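Prindemo software gallery: tracking, planning and replay

The pages in this gallery cover the software side of Prindemo, the part that turns a demonstration done by hand into something an arm can follow. Hardware notes are kept separately. Most of the work here was done between March and September on cabinet and drawer tasks.

Prindemo has 2 main programs. Tlapale handles perception: it finds the square markers on the gripper fingers, works out how far apart the fingers are, and estimates the camera path. Pukach takes that path and plans arm motion from it. They share one log format, so either can be rerun without the other.

Cabinet doors have taken up more time than any other object. A door moves on an arc, and a small error in the hinge position grows toward the outer edge. Tlapale used to treat every surface in view as fixed, and a swinging door would drag the camera estimate along with it.

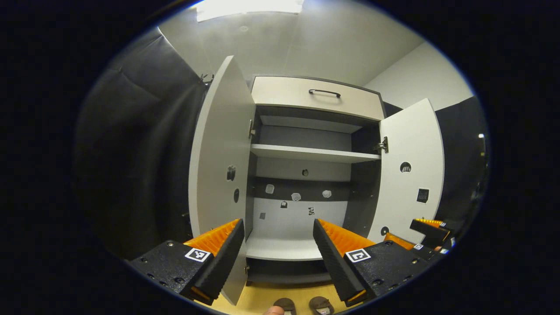 The fix was to mask the door region while it moves and lean on the floor, walls and ceiling for the camera pose. The mask comes from a short motion check between neighboring images. It costs a little time per image, but the camera path no longer bends when a door swings.

Finger spacing. Marker corners are read in each image and converted to an opening width. If one marker is hidden, Tlapale uses the other and assumes the fingers move evenly. If both are hidden, the last width is held and the sample is flagged.

Round lens model. The wide view stretches a lot near the rim. We calibrate with 200 images per camera and drop any marker reading too close to the rim.

Door planning. Pukach fits a hinge axis to the recorded hand path, then plans along the arc. The planner stops after 1000 iterations and returns the best path so far, with a warning in the log.

Two grippers. Each gripper gets its own track, and the tracks are lined up by clock time before planning. Pukach checks the pair for collisions as one system. Checking them one at a time missed crossings near the middle.

Replay viewer. The Dasthorpe viewer loads a log and shows the path, finger width and flags on one timeline. Click a flag to jump to the image that raised it. The longest log we have loaded runs to 1335 samples, and scrolling stays smooth.

Known problem: plain white panels give the tracker few points to hold on to. A fix is in testing on the Tlapale branch.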